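From: Jericho Yap
To: Gavness owners list
Date: Tue 25 June
Subject: Re: [gavness-owners] May registrations and the Durkunier wagon

Sushil Tiwari wrote:

> The new registration table has the Durkunier at 1,262 units for the
> month, against 1,000 for the same month last year. I read that as a
> 26 percent gain and said so on the club page. Somebody has already
> written in to tell me the real figure is lower, as last year's
> number left out the wagon. Which is it? Also, does anyone know if the
> Virk dealers are still counting demo cars as sales? Theirs always
> look too good in the last month of a quarter.

Sushil,

Your arithmetic is right and the comparison is wrong. The 1,000 is sedans only. Last year the wagon was reported on a separate line under the old model code, and the two lines were merged when the new body went on sale in December. To compare like with like you have to add the old wagon line back in, or take the wagon out of this year's total. The table doesn't split this year's total by body style, so only the first method is open to us.

The old wagon line for that month shows 50 cars. That makes the base 1,050, and the gain comes to 20.2 percent. Still a good month for them, but I would correct the club page before it gets quoted somewhere else.

Two smaller points on the same table.

First, fleet registrations are included in both years. There is no separate column for them. If a rental company took a batch of sedans this spring, it is in your 1,262 and we can't get it out again. I would not write anything about private buyers from this source.

Second, the table goes by date of registration. Cars ordered in the winter and plated in May count as May. The wagon had a long wait for the larger battery, and part of the gain could be the backlog clearing. Next month's table should show whether the rate holds.
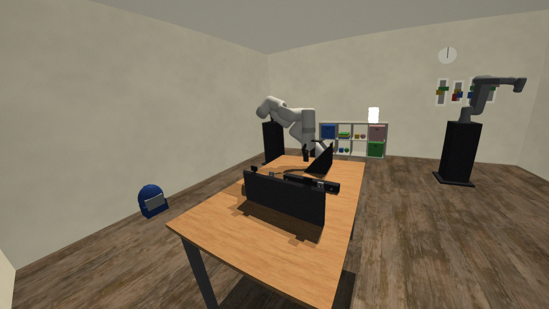 Simulated room with work table and two robot arms.

On the Virk question, the rule is that a demo car counts when it is plated, the same as any other car. Every maker in the table is treated that way. What differs is how many demo cars each dealer plates and when. Virk pays its dealer bonus by the quarter, so the plates bunch up in March, June, September and December. Gavness pays by the month and the effect is spread out. If you want a fair picture of Virk, use the three-month totals and ignore the single months.

I went through the Virk listings in our region last week and found 19 cars offered as used with under 50 miles on them. All of them had been plated in the last days of March. They are in the first-quarter sales total and they were still for sale in June. I can't say how that compares with other regions. If anyone on the list wants to repeat the count for their own area, filter by mileage first and then check the plate date by hand, as the date filter on the listing site uses the model year.

The Fustis numbers are a different problem. Fustis changed the name of the base trim partway through the year and the registration office kept both names open. Some cars went in under one and some under the other. The model total is fine. The trim lines are not, and anyone who has used them to work out the share of base cars should throw that result away.

For the club page I suggest the following wording:

"Durkunier registrations for May were 1,262, up 20.2 percent on the same month last year, with sedan and wagon counted in both years. Fleet cars are included."

Leave out the line about the Durkunier passing the Gavness. It is true for the month, but the Gavness plant was down for the changeover and the dealers had little stock. Put it back in if it happens again with both plants running.

I have a spreadsheet with the old wagon line added back for every month it was separate. It is plain columns, no macros. The early months were typed in from the printed tables, so check them before you rely on them. I will send it to anyone who writes to me off list. Please don't post it to the archive, the attachment limit will strip it anyway.

Jericho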